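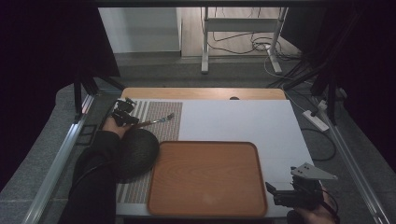
Emmett Thibodeaux wrote back that the slow speeds look fine to him but he doesn't trust anything in the 1/60 column until the table says whether the shutter was fired cold or after a few warmup clicks. Fair. Added a field for it, see below. Blank for the older rows, sorry.

Vovamel shutter times

README, last touched June 28, 2019

What it is

Table of measured shutter times from old film cameras. Marked speed on the dial vs what the shutter really did. Mostly leaf shutters, folders and fixed-lens rangefinders, a few cloth focal plane SLRs. 2274 rows, one row per firing. 70 cameras. No pictures of the cameras in the download, no scans, just numbers and notes.

Why: got tired of guessing. A dial that says 1/60 can be giving you nearly a stop more and on slide film that's a ruined roll. Wanted to know how far off the typical closet camera is before anybody cleans it.

Files

shots.csv - the main table
cameras.csv - one line per body, shutter type, condition notes
repairs.txt - free text, who opened what, incomplete
old/ - first version of the table, kept so people's scripts don't break. Dont use it for anything new.

Columns in shots.csv

body_id - matches cameras.csv
marked - speed on the dial, as a fraction. Text, not a number. Excel will try to turn these into dates, import as text.
measured_ms - milliseconds, open to close
aperture - what it was set to during the test, wide open unless noted
warm - y if the shutter got clicked a few times first, n if it was the first firing after sitting, blank if not written down
position - lens up, lens level, or blank
sensor - zuvum or celtent
note - whatever seemed worth saying

How it was measured

Back open, light on one side, sensor on the other. Early rows were all done with the Zuvum sensor. Switched to the Celtent one in May, it reads the fast speeds better. Both were run on the same few bodies for an overlap and agreed at 1/60 and slower. Above that the Zuvum tends to read long. Didn't correct for it, the sensor column is there so you can.

Leaf shutters: the time includes the blades opening and closing, so a wide aperture makes the fast speeds look a bit slower than effective. Known thing. Not fixed.

Focal plane: one spot only, center of the gate. Says nothing about tapering across the frame. If you want curtain travel this is the wrong table.

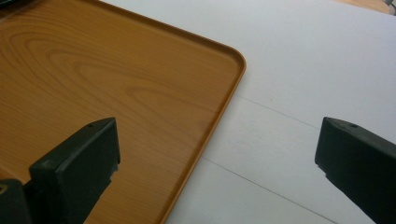 Tray, rounded corner, wood-grain finish.

Where the cameras came from

Mix of estate boxes, friends' cameras, and a good chunk from the Hägglund repair counter, tested before service. A smaller number tested again after. Those have the same body_id with "post" in the note. So don't average a body without checking, you'll blend the before and the after.

Skewed toward broken. People bring in cameras that act up. Please don't use this to say what percent of some model is off.

Known problems

- anything over 2000 in measured_ms is a stuck shutter or me on B by mistake. Left in. Filter it.
- B and T rows have no useful marked value, skip them
- roughly 60 rows have the marked speed filled in from memory. note says "mem"
- room temperature never recorded. Matters for old grease. Should of done it from the start
- older dials use 1/25, 1/50, 1/100 and newer ones 1/30, 1/60, 1/125. Not converted.
- a couple of self-timer firings got in. They look normal, only the note tells you

Use

Free for anything. Credit the Vovamel table if you print it someplace. If you fix rows send them back as a csv with body_id and the old value next to the new one, otherwise I can't tell what changed.

Adding your own

Same columns, same order. At least a few firings per speed, one firing tells you very little on an old shutter. Say what sensor. Fill in warm, Emmett is watching.

To do

position column for the old rows where the notes mention it
split repairs.txt by body
check the 1/500 rows on the Zuvum again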